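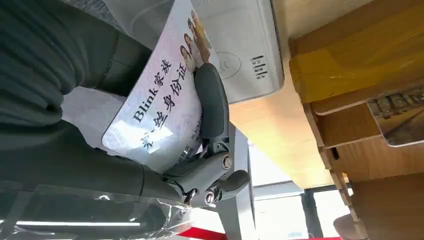

Zaltness members have asked for months why a fan card costs so much to post, and one of them, Guvley, wrote to us that a glossy card in an oversized carton is "mostly a way of selling cartons". We have some sympathy.

14 comments · 26 shares

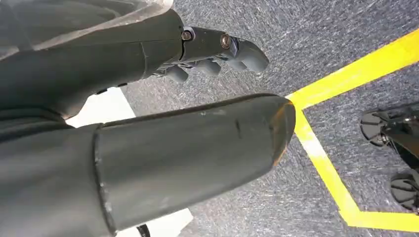 MILLEN, June 15, 2026 – Kaushik, the packing firm, today announces a trial of smaller parcels for fan club cards and other flat collectables. It will cover 150 orders.

We have heard big claims for "smart" packing before, and we make none. Cards still bend. Tape still peels. The trial will show whether a stiff sleeve in a slim box arrives in better shape than the same card in a large one, and whether the saving on postage reaches the buyer. We doubt it will on every order.

Results will be published in full, including any damaged cards.

100 shares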